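**Do I need a folding board or a proper table?**
No! A made bed is brilliant for folding. Smooth the sheet first, pull the corners tight, and you've got more room than most tables will ever give you.

**My shirts come out of the wash in a heap. Where do I start?**
Find the collar, give it one good shake and lay the shirt face down. Sleeves in, sides in, then up from the hem. It feels fiddly for the first 6 or so and then your hands just know (such a good moment).

**Does it matter what colour the sheet is?**
A bit, yes. Pale and plain is lovely to work on, as you can see every edge of a darker shirt.

**Can I leave things bunched up overnight?**
You can, but cotton holds a crease. Ilgın Karakaya wrote in to say she drapes hers over a chair, and I've pinched the idea.

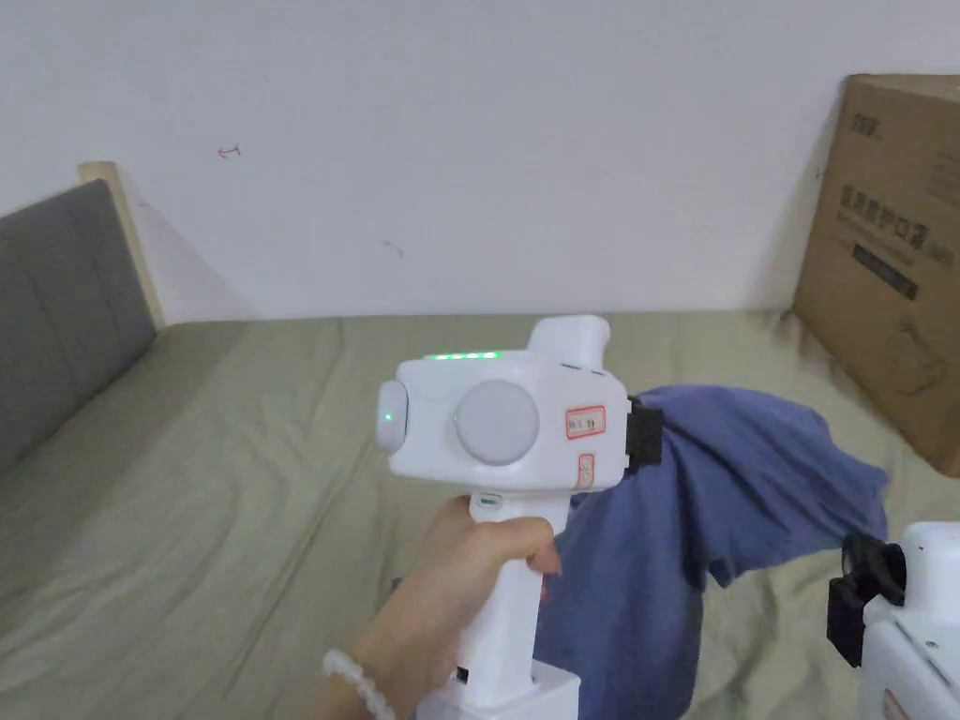 *Drendale, January*

Blue on pale olive-beige, still crumpled, and I do love this stage. Questions about fitted sheets are coming next, so keep sending them in!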